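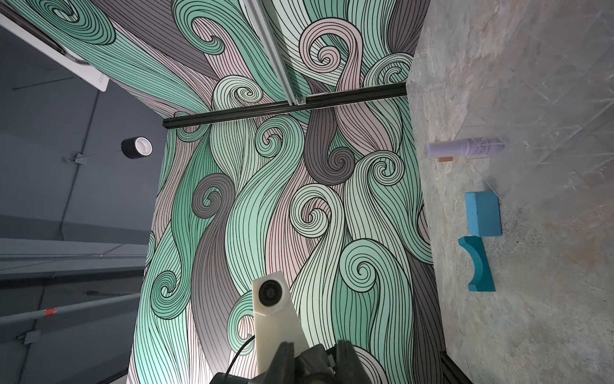

Figure 5. The wall pattern: striped bands in mint, mauve and grey, curling into spirals.

4.2 What the surroundings do to a tidy tray

I went into this part of the study expecting to write about trays and ended up writing a fair bit about wallpaper. When Viera Bednárik and I talked to our 16 households about where they keep their small things (make-up, pens, batteries, the odd key), they kept drifting away from the container and on to whatever was behind it. One woman had moved her pens three times and only then worked out that it was the curtains she couldn't stand.

So I started keeping notes on backgrounds as well as boxes. The pattern in Figure 5 is a good one to think with. Every strand has its own set of black lines running along it, and the spirals pull your eye in all over the place. I like it very much! I would also never put a shelf of little bottles in front of it, and Kamil Mikuš, who coded half of the interviews, wrote "lovely, but where's my mascara" in the margin of his sheet.
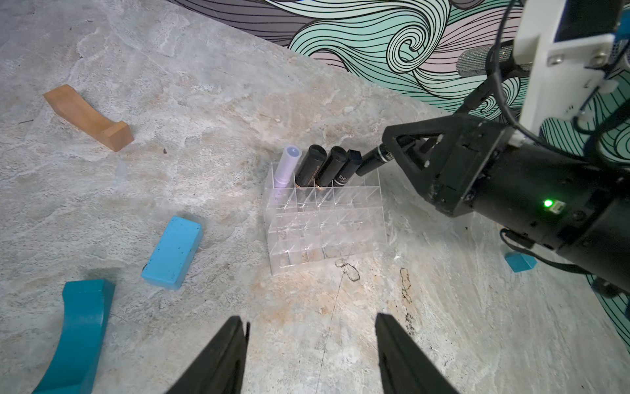
Clear organisers came up in almost every interview, and people were surprisingly split on them. Those who liked them said you can see what you've got; those who didn't said you can see what you've got. My own view is that it depends on how alike the things are. Five lipsticks along the back row are easy enough when one is pale lavender, but the other four are all black, and then you're down to reading small print or remembering which one leans. Several people told us they remember by position — "second from the end" — and get properly cross when somebody else puts one back in the wrong cell.

Pens and markers are a slightly different story. They roll, for a start, and they tend to get left wherever the last job was done. Our households also stored them every which way, upright in a mug or flat in a drawer, and a marker on its end takes up so little room that I've become a bit evangelical about it.

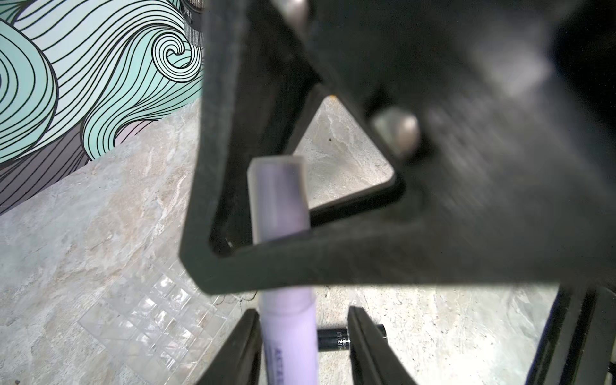

Photo: Kamwood / Flulus study

The interviewees who kept pens flat nearly all said the same thing, that they only ever use the ones on top. We had them empty the drawer on a Thursday evening and put everything back as they pleased, and the bottom layer mostly went into a separate pile that never made it home again.

Baskets were where the big or awkward things ended up, and here I have to be careful, as we didn't plan to ask about them at all.

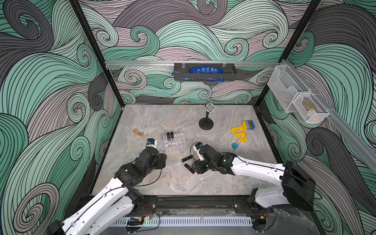
They simply kept being mentioned, usually as the answer to "and what about the rest?" A basket takes anything, which people enjoyed on the day and grumbled about later. Viera thinks we should treat it as a kind of waiting room. I'm less sure, and I come back to the disagreement in Section 5, along with the two households that had given up on lids.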